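Wandmont Home Robotics
Frequently Asked Questions: Can a robot do my chores yet?

We get the same questions by phone and email every week, so we put the answers on one page. Virgilio Cabanatuan runs our test program and wrote most of them. Aileen Dizon handles the shop-floor side and wrote the rest.

Can I buy a robot that cleans my whole house?

No. You can buy machines that do one job well, such as vacuuming a floor or mowing a lawn. A machine that walks into a room it has never been in, decides what needs doing and does it is still a research project. We work on that research and we don't expect to sell one next year.

What can your robots do today?

In our own test kitchen they can pick up common items from a counter, put them in a drawer or bin, wipe a flat surface and open most cabinet doors. They do these things slowly. Clearing a counter with 8 items on it takes a person less than a minute. It takes our two-armed test machine 579 seconds on a good run.

Why is it so slow?

Most of the time goes to looking and planning. The arms can move faster, but we limit their speed when people may be nearby. A failed grasp also costs time, because the arm has to back off, look again and come in from another side.

What is hard for a robot to pick up?

Thin things lying flat, shiny things, and soft things that change shape. A pen on a table is harder than a soup can. A wet dishcloth is harder than either one. Clear glass is a problem for most depth cameras.

Can it fold laundry?

Towels, yes, if they come one at a time. Shirts, sometimes. Fitted sheets, no.

Can it do dishes?

It can load sturdy plates and cups into a rack. We don't let it handle knives or thin glassware. It does not scrub pans.

What about shop-floor chores?

A shop floor is easier in some ways. The bins stay where they are, the light is steady and the parts are known ahead of time. At the Plorenthorpe site our machine sorts hand tools back into trays at the end of the Saturday shift. It handles 200 pieces in a session, and a person checks the trays before they go back on the wall. It does not sweep under benches and it does not move anything with a blade.

Do you use Gorier or Hutapea grippers?

We have tried both. Gorier fingers are better on small parts. Hutapea pads hold smooth items better but wear out sooner. We swap them depending on the job.

Do you test in simulation first?

Yes. Every new task is run in a simulated room before it goes on the real machine. We change the room colors, the light, the counter and the objects from run to run so the software does not learn just one kitchen. A new counter task gets 600 simulated runs before Virgilio signs off on it. 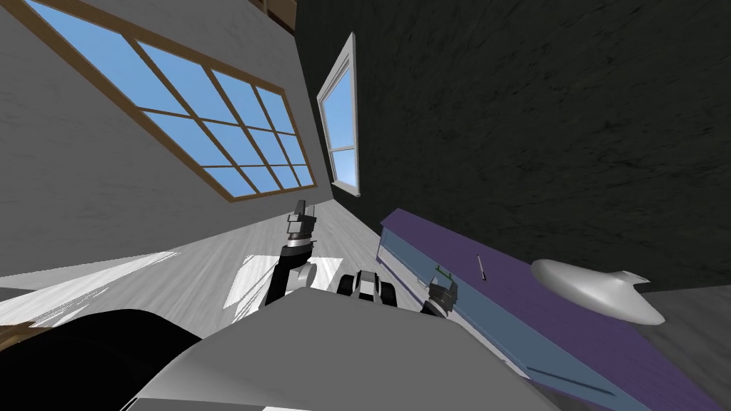

Counter task in simulation, with small items on a purple top and one gripper at the counter's edge.

Does a good result in simulation mean it will work in my home?

It helps, but you should expect a drop. Simulated objects don't stick together, leak or have crumbs under them. Friction is the part we get wrong most often. We report simulated and real results separately and would ask you to be careful with any company that doesn't.

Is it safe around children and pets?

We don't run the arms with children or pets in the room. The machine stops when it touches something it did not expect, but we have not tested that well enough to rely on it in a family home.

Will it replace our cleaning staff?

Not with anything we have now. The customers who use our machines still have the same people on shift.

Can I visit and see it work?

Yes. The test kitchen is open to visitors on Saturday from 10 a.m. Please wear closed shoes. Large groups should call ahead and ask for Aileen.

How often is this page updated?

When an answer changes. The laundry answer was last changed in December, when we added shirts.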